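BRARLOW, 14 February 2024 – The town's recycling depot has a new opening hour, a new sign and a new enemy, and the enemy weighs next to nothing.

Molded foam, the white stuff that comes hugging every television, blender and flat-pack lamp, will no longer be accepted in the mixed plastics bay at the Faulkner Road depot. From now on it goes to its own table, where it is looked over, relieved of whatever is still stuck in it, and sent off to be squashed.

"People think it's packaging," said Eero Ojala, who runs the depot. "By the time it gets to us it's a nest. We find screws, remote controls, the instructions. Usually the instructions."

The change follows a difficult winter. Wind got into the plastics bay in the first week of the year and distributed a fair share of the town's Christmas packaging over the neighboring allotments, where Vilja Tikkanen was attempting to grow leeks. She collected six sacks of crumbs from her own plot and delivered them to the depot counter in person. The depot, to its credit, gave her a receipt.

"I don't mind snow," Tikkanen said. "I mind snow that's still there in June."

Her sister Minttu, who has the next plot over, lost a cold frame cover to a refrigerator corner traveling at speed and has asked that this be mentioned.

Under the new rules, residents should bring foam in whole pieces wherever possible. Trays, end caps and corner blocks are all fine. Snapping them over a knee in the parking lot, a popular local pastime, is now discouraged by a sign. A second sign, asking people to read the first sign, is on order.

The pieces will go to Derkitz, a processor that presses foam into dense blocks and sells them on to makers of picture frames and skirting board. Brarlow expects to send 4,000 pounds in the first year, which in foam terms is an alarming number of televisions. The town paid $2,000 for the sorting table, bins and lighting, and another $900 for a net over the yard. The net was Tikkanen's suggestion. She made it several times.

Not everyone is convinced. Lauri Hyvönen, owner of the Hirasura appliance store on the main street, says his customers already leave most of their packaging with him, along with their old appliances and their opinions. He would like a collection from the store door. The town has said it will look into it – a phrase Hyvönen says he has heard before, in connection with the drains.

Firouzeh Esfahani, the town's waste officer, is more cheerful. She spent part of last month learning to tell one kind of foam from another and now does it at parties. The rigid white kind that breaks into beads is wanted. The bendy kind that springs back when squeezed is a different plastic and still goes in the general waste, at least until somebody offers to buy it.

"If it squeaks and crumbles, bring it in," Esfahani said. "If it bounces, I'm sorry."
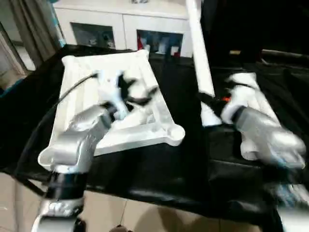

Does the foam have to be clean before it's dropped off?

Clean enough to handle, with tape, labels and loose parts taken off. A bit of dust is fine, but food trays and anything greasy should go in the general waste.

The foam table is open whenever the depot is, which now includes an extra hour in the evening. There is no charge for household foam. Businesses need a permit, available at the counter, and Hyvönen has already picked up his form. He says he will look into it.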